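30/09/2026
By M. Ionescu

Every fall I get the same kind of message from people who have bought an old kitchen table at a yard sale, brought it home, set it under a good light and then felt their hearts sink a little. Rings, gray patches, a sticky spot where somebody's fruit basket must have lived for years. Please don't reach for the sander yet! Most of what looks like damage on an old table is sitting in the wax or the finish, and a quiet afternoon with a few rags will take you a good deal further than you'd think.

Start with a plain wash. I use a teaspoon of mild dish soap in a bowl holding 1000 ml of warm water, and I wring the cloth out until it hardly drips. Go along the grain, a small patch at a time, and dry each patch with an old towel before moving on to the next. If the towel comes away brown, that's years of cooking grease and old polish, so do it again with fresh water. My own table in Skorolville took four bowls before the towel stayed anywhere near clean (and it had looked perfectly respectable to begin with).

White rings are usually moisture in the finish. Lay a dry cotton cloth over the ring, set the iron on its lowest heat with no steam, and press for a few seconds, lifting often to look. Sometimes a ring goes on the first try and sometimes you'll be at it through a whole radio program. Black rings are another matter – those have gone down into the wood itself, and you may decide, as I did, that you can live with them.

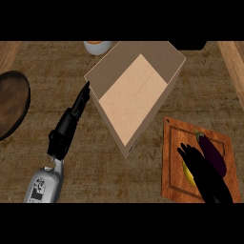

Destatmont Home Workshop Club – Furniture and Finishes Group

A cardboard box is a handy thing to have by you while you work. I stand mine open on the table and drop the used cloths in as I go, so that I don't pick up a dirty one by mistake and rub yesterday's grime back in. Water and soap cloths only, please. Anything with oil on it should be spread out flat outdoors to dry, in a single layer, well away from the house. Oily rags in a heap can heat up all by themselves and catch fire, and a cardboard box is the last place you want them.

For wax, a thin coat really is enough. I have tried the thick way and spent an evening buffing out smears that looked like a greasy windowpane. Put a dab the size of a walnut inside a folded piece of old T-shirt, let it work through the cloth, and go over the top in long strokes. Leave it for 44 minutes (my kitchen timer has its own ideas, and that is where it sticks) and then buff with something soft.

If there are deep scratches, a wax stick one shade darker than the wood hides them better than a matching one. Test it underneath first – the underside of a table forgives everything. Fine steel wool is all right for a stubborn rough patch, but keep it dry and keep it light, and brush off the little metal hairs before any wax goes on.

In October, when the heating comes on, move the table a bit farther from the radiator and give it another thin coat before the holidays.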